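Why Do We Have So Many Words for Colors?

Words and Where They Come From, for curious readers ages 8 to 11
By Soledad Arroyo

When I was little, my grandmother kept a tin of buttons on a shelf above the radio, and on rainy afternoons I was allowed to tip the whole thing out on the rug and sort it. I sorted by color, of course, because that's what everyone does first. The red ones went quickly. So did the white ones. Then I would get to a button that was sort of blue and sort of green, and I'd sit there holding it for ages, moving it from one pile to the other and back again. My cousin said it was blue. I said it was green. We had quite a fight about it, and my grandmother, who had been listening from the kitchen, called out that it was turquoise and would we please stop shouting.

Turquoise! I had never heard the word before. And the moment I had it, I could make a new pile.

I've been thinking about color words ever since, and I'd like to tell you some of what I've learned, because it's a bigger and odder subject than you might expect.

A rainbow doesn't have lines in it

Next time you see a rainbow, look hard at the place where the yellow stops and the green begins. Take your time (well, as much time as the rainbow gives you). You won't find a line. The yellow gets a little greener, and a little greener still, and at some point you find yourself calling it green. The light changes smoothly all the way across, from the red side to the violet side, the way a slide whistle goes up without any steps.

So the steps come from us. People look at that long smooth stretch of color and chop it into pieces so that they can talk about it. You couldn't very well ask someone to pass the crayon that's a tiny bit farther along than the other one. You need a word, and "green" is a very good word that covers an awful lot of ground. Grass is green. A frog may be green. So are limes and peas and pine trees, and they don't match each other at all.

Set out some brightly colored bowls and cups and you'll see how quickly the easy words get used up. Blue and orange are no trouble. But what about magenta, which you might want to call pink, or purple, or something in between? And if one thing is lime green and another is yellow-green, are those the same color or two different ones? Ask three people at your house and see whether they agree. Mine don't.

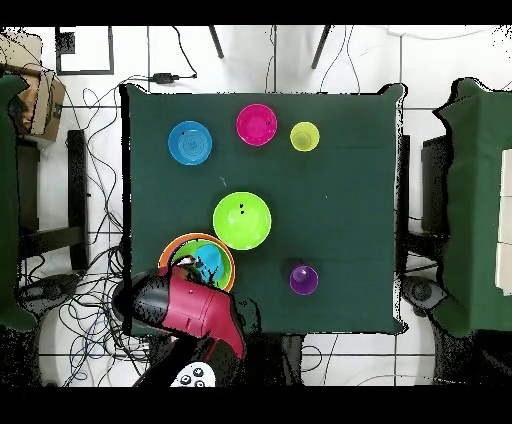 Big words and little words for color

People who study language like to split color words into two kinds. The first kind they call basic color words. These are short, common words that nearly everybody knows, even very small children. English is usually said to have eleven of them: black, white, red, green, yellow, blue, brown, orange, pink, purple and gray.

The second kind is all the rest, and goodness, there are a lot of those. Scarlet, crimson, navy, teal, lavender, khaki, mustard, peach. Most of them are a smaller part of a basic color. Scarlet is a kind of red. Navy is a kind of blue. If you didn't know the word navy, you could say "dark blue" and everyone would understand you perfectly well.

My friend Blair Dalgleish teaches art to fourth graders, and one May she asked her classes to write down every color word they could think of and pin them up along the hallway. They ended up with 422 different ones. A good many were made up, I must admit. My favorite was "bus-seat blue," which I could picture right away, and I bet you can too.

Where the names come from

A lot of color words started out as the names of things. Orange is the most famous. The fruit came first! English speakers had the word for the fruit before they used it for the color, and before that they might have said something like "yellow-red." That's also one reason people with bright orange hair are called redheads. The habit of calling it red is very old.

Pink seems to come from a flower. There's a family of garden flowers called pinks, with frilly edges that look as if they'd been snipped with fancy scissors, and many of them are, well, pink. Violet and lavender come from flowers as well. Peach you can work out on your own.

Turquoise, my button word, comes from a stone, and the name of the stone comes from an old French word meaning "Turkish." The stones reached Europe by way of Turkey, although many of them had been dug up farther east, in Persia. So the color is named after a stone, and the stone is named after a place it was passing through.

Magenta is named after a town! There's a real town called Magenta in the north of Italy. A battle was fought near it in 1859, and at about that time a new purplish-red dye had come along and needed a good name to help it sell. The name of the battle was in all the newspapers, so the dye got it too.

Purple is older than any of these. It goes back through Latin to a Greek word for a kind of sea snail. Long ago, people near the Mediterranean Sea made a purple dye out of those snails, and it took thousands and thousands of them to color even a small piece of cloth. You can imagine what that cost, and how it smelled. For a long while purple clothes were mostly for emperors and very rich people. These days you can have a purple cup or a purple toothbrush and not be an emperor in the slightest. 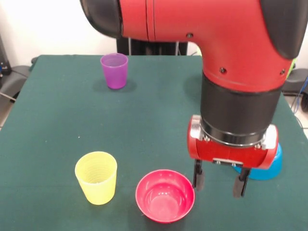
Purple, yellow and pinkish-red. Would you call that last one pink or red?

Other languages chop up the rainbow differently

I told you that people chop the rainbow into pieces. The interesting part is that they don't all chop in the same places.

In Russian, there isn't one everyday word that covers all the blues. There's a word for lighter blue, which sounds like "goluboy," and another for darker blue, which sounds like "siniy." To a Russian speaker those are two separate colors, in the same way that pink and red are separate for us. After all, pink could be called "light red," and yet hardly anyone says so.

Japanese has an old word, "ao," that is used for blue and also for some things English speakers would call green. There's a newer word for green, "midori," and people use it all the time, but the older one has hung on in certain places. The green light on a traffic signal is still called "ao."

Welsh has something similar. The word "glas" means blue today, but it used to stretch out over some greens and grays, and you can still find it tucked inside the Welsh word for grass.

Then there are languages with only two or three basic color words. You mustn't think the people who speak them can't see the other colors. Their eyes work just as yours do. If they want to talk about a particular shade, they may say that it's like a leaf, or like ash, or like a certain bird, and everyone who knows the bird knows the color. My neighbor Ignacio Montecinos does this too, and he speaks two languages with plenty of color words in each. He painted his front door last spring and told me it was "the color of the inside of an avocado, close to the pit." I knew precisely what he meant.

Can everybody see the same colors?

Not quite. Some people have what's called color blindness, though most of them do see colors. They simply have trouble telling certain ones apart, very often red and green. It's more common in boys than in girls. If you have a friend who mixes up the green marker and the brown one, that may be why, and it's kind to read the label out loud when you pass the markers along.

Animals have their own arrangements. Dogs see blues and yellows but don't tell red from green very well, so a red ball on a green lawn can be surprisingly hard for a dog to spot. Bees can see ultraviolet light, which our eyes can't pick up at all. Some flowers have ultraviolet patterns on their petals that help guide a bee toward the nectar. We don't have an everyday word for that color. I do wonder what the bees would call it.

Something to try at home

You'll need a handful of small things in all sorts of colors. Buttons are lovely, but crayons, blocks, or scraps of cut-up magazine will do just as well.

Spread everything out and sort it into piles by color, without telling anyone what your piles are. Write down a name for each pile. Then mix it all up again and ask someone else to sort, preferably someone a good deal older or younger than you.

Compare your piles when they've finished. Did you both make the same ones? Was there anything that you called blue and they called green? Look at that one together by a window, then again under a lamp in the evening, and see whether either of you changes your mind.

If there's something left over that doesn't fit anywhere, give it a name of its own. You can call it after a food, or a place, or the cat. Write it on a slip of paper and keep it with the thing it belongs to. I still have the turquoise button, by the way. It lives in a matchbox in my desk drawer, and my cousin still says it's blue.

Words to know

Shade: one particular kind of a color, such as navy or sky blue.
Dye: something used to change the color of cloth, yarn or hair.
Ultraviolet: a kind of light just past violet, which people can't see.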